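Best way to clean crumbs and grit off a craft table marked with tape?
posted by Bemon

I have a brown table laid out in squares with blue tape, and I love it for sorting beads and seeds! Trouble is, the little stuff collects along the tape lines and a damp cloth just smears it around. Any ideas?

Shemweta
Hand brush and dustpan, every time! Get one with a wooden handle and decent bristles – mine is seven years old and still going. Brush along the lines first, then across, and finish each square before you start the next.
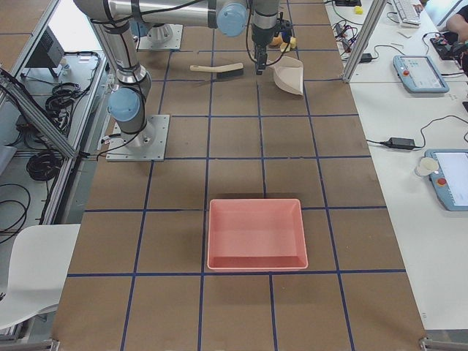
Keep a shallow plastic tray on the table too. I drop anything worth saving in there before I sweep, so good beads don't end up in the trash. It takes me almost 60 seconds for the whole table, and I do it every evening.

Cester
Vacuum. Lifted my tape at the corners though, so maybe not.

Zisodmont
Another vote for the brush! Go easy where two strips cross – the edges curl up there and grab dust. Once they get fuzzy I peel the strip slowly and put down a fresh one. Wash the brush in soapy water now and then and let it dry bristles down.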